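Lists > Guslow Residents > Local Politics > Thread

Filed under: Town Council, Public Records

From: Ratree Rojanasak
To: Guslow Residents list
Subject: Re: Mertens and the land vote

Wim Bosman wrote:
> Someone told me Councilman Mertens voted on the Lidley Road
> rezoning while his brother-in-law still owned part of it.
> Is that on record anywhere or is it just talk?

Wim,

Part of it is on record. The deed for parcel 1522 lists the brother-in-law as co-owner through April. The council voted in March, and Mertens voted yes. The minutes show no disclosure from him. They are in the clerk's office, binder 42, and anyone can ask to read them.

I can't back up the claim that he was paid. I have asked three people who repeat it and none of them has a document. Please don't forward it as fact.

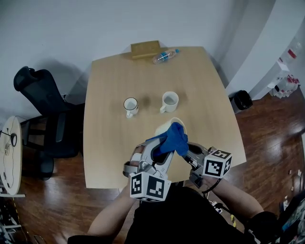 The town ethics rule covers relatives by marriage, so he should have stepped out of the vote or at least said something. I filed a written question with the clerk and got a one-line reply that it was "under review." The next open session is Tuesday at 7 p.m. Anyone who wants to go over the papers first can come to my place at 6. Figure on a plain wood table and white mugs like those in the photo, and I'll have copies of the deed and the minutes. Public comment is limited to 9 speakers, so sign up early.

If Mertens has an explanation I would like to hear it in the meeting and have it written down.

Ratree

Comments

herix_road: I read binder 42 last week. She is right, no disclosure in it.

Old Lidley: The vote was 5 to 2. It would have passed without him.

W. Bosman: Passed or not, he should have said so. I'll be there Tuesday.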